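Watch strap rash, switch to fabric or silicone?
Forum: Everyday Gear > Watches and Bands

mossbank
Posted Monday, 7:12 am
I've worn a Letwood band for two years with no trouble. In June I started getting a red patch under the buckle. It itches at night and fades if I leave the watch off for a couple of days. Same watch, same band, same wrist. I wash it when I remember, maybe once a month. Should I replace it with fabric, or stay with silicone and buy a new one? I'd like to keep it under 45 dollars.

tin_ladder
Once a month is your problem. Sweat and soap sit under there all day. Take the band off, wash it with plain dish soap, rinse it twice and let it dry overnight. Try that before you spend anything.

Orrin_gate
Agree on washing, but I'd move the watch to the other wrist too until the patch is gone. If it's still there in two weeks, ask a doctor. I waited four months and it turned out to be a nickel allergy from the buckle. The band was fine.

mossbank
The buckle is metal, so that could be it. I never had trouble with earrings or belt buckles though. 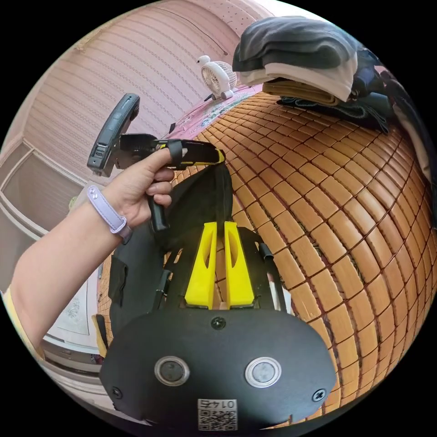
I wear mine fairly snug because the step counter skips if it's loose. I'm on my feet all day and it only comes off to charge. Soft bands are fine for comfort but I don't want one that slides down over my hand when I'm working.

tin_ladder
Snug all day doesn't help. You should be able to slide a fingertip under it. Loosen it one hole at your desk and tighten it when you go for a walk.

pell72
I'll disagree with the dish soap advice. I did that weekly on a Vollitz band and the surface went tacky inside a year. Warm water and a soft cloth are enough. If it smells, it's old, so throw it out.

tin_ladder
Tacky is the coating breaking down. Sunscreen does that. I've washed the same band with soap for three years and it's still smooth.

pell72
I don't use sunscreen. I work nights.

hollow_reed
Fabric user here. I bought the Kamolrat woven one with the hook closure. No metal touching the skin at all, and my rash cleared up. Downsides: it stays damp for hours after a shower, and the hooks pick up lint. Buy two and swap them. Don't bother with the leather one they sell for 175, it was stiff and the dye came off on my cuffs.

Orrin_gate
Damp fabric is worse than silicone for some people. My sister got a yeast rash from one. If you go that way, take it off to shower.

hollow_reed
True, that's why I said buy two.

mossbank
Is there a silicone band without a metal buckle? I looked on the Clivumport site and it lists 900 bands with no filter for closure type.

pell72
Search for "solo loop" or "stretch loop." One piece, no buckle. You have to get the size right — measure in the evening, when your wrist is a little bigger. They stretch out over time, so go snug if you're between sizes.

tin_ladder
The loops are fine. Still wash it.

mossbank
OK. I've taken the watch off as of this morning and I'll wash the old band tonight. Ordered a stretch loop for 24 dollars. If the patch comes back with no metal on it, I'll make an appointment.

Orrin_gate
Sounds right. Take a picture of the patch today so you have something to compare it with.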